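**Notebook, April. Sunday, started 9:40 a.m.**

Continuing the meeting notice work for Brurbridge. The aim is still the same: check each closed session the council held against the notice posted for it, and record whether the notice gave a legal ground for closing the doors. Scans from the clerk's office are all on the shared drive now. Coffee machine is fixed.
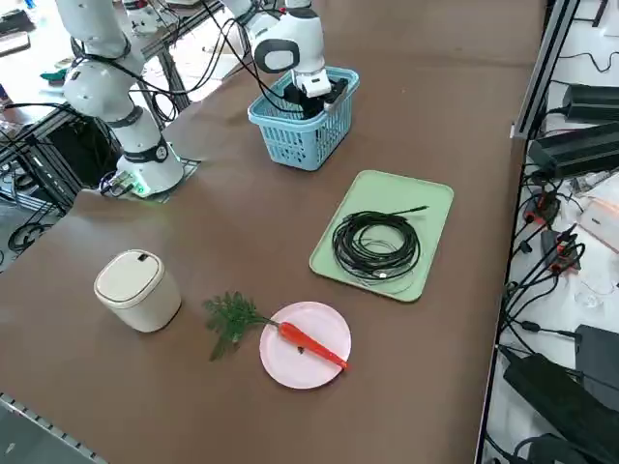
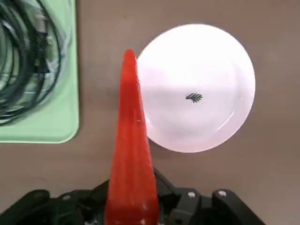
## Where the set stands

97 notices in the folder after removing duplicates. Two of them have no matching minutes. I wrote to the clerk's office about those on the general records address and put a copy of the request in the correspondence folder. Until there is an answer they stay in the set, coded "minutes missing", and are left out of any comparison between notice and minutes.

The duplicates were mostly amended notices that had been scanned twice, once with the stamp and once without. I kept the stamped copy each time. If a stamped copy had a page missing I kept both and joined them under one number. The joined ones have a J at the end of the file name.

Skesora read the typed notices well enough. It did badly on the handwritten start times and on anything under the received stamp, so those fields were keyed by hand. It also keeps turning "Sec." into "See". Search and replace fixes most of it but check the ground field by eye before exporting, as it changed a few real uses of "see attached" the other way last time.

## Coding rules, as changed today

The old rule for "ground stated" was too loose. It let through notices that only said "executive session as permitted by law". I have split it:

- **Specific:** names the section, or uses words that match one section and no other (pending litigation, purchase of land, and so on).
- **General:** says the session is permitted but gives no section and no subject.
- **None:** announces a closed session and stops there.
- **Mixed:** more than one ground, at least one of them general. Code the specific one and tick the mixed box.

"Personnel matter" was argued over for most of Friday's call. It stays under specific for now. The ordinance uses the same phrase, so it would be strange for us to hold the council to a stricter wording than the text does. Whether the phrase is good enough is a question for the write-up.

"Legal advice" alone is general. The ordinance only allows closing for advice on a pending or threatened case, and a notice that leaves that part out could be covering anything.

## Double coding

The first 50 were coded twice, separately, under the old rule. We disagreed on 15. Looked at all of those this morning before touching anything else.

Most come from the loose rule and go away once general and specific are split. The rest are about posting time. One coder used the clerk's stamp, the other used the time printed at the foot of the notice. These can be hours apart, which matters for anything posted the afternoon before a meeting.

Decision: use the stamp. The printed time is when somebody saved the file. If there is no stamp, leave the posting time blank and say so in the notes column. Do not fill it from the website, as the site shows the time of the last edit and the site was moved over from Fleren hosting partway through the period.

The same batch has to be recoded under the new rule by both of us. Old codes go in the tab marked "superseded". Please don't delete that tab — I want to be able to show what changed.

## Psarras sessions

A run of notices covers the drainage contract dispute with Psarras. These look fine at first because they cite litigation every time. Reading them next to the minutes, a few of the early ones come before any claim was filed. The ordinance does allow "threatened" litigation, so an early session isn't a breach on its face. What we need is the date of the first demand letter. It is referred to in the minutes but not attached.

Added a column, "claim filed at date of session", with yes / no / unknown. All of the early Psarras ones are unknown until the letter turns up. Do not describe them as improper in the draft, or in emails that could be forwarded.

One of them also has a vote recorded after the doors reopened, with no discussion in open session. That is a separate issue and goes on the votes list.

## Still open

- Recode the first batch (both coders, no comparing until done)
- Ask for the Psarras demand letter, separate request from the missing minutes
- Check whether special meetings have a shorter posting period — the ordinance and the council's own rules give different periods
- Move the votes list out of my personal folder
- Redo the export with the ground field locked

Stopped at 4:15 p.m. Backup copied to the second drive.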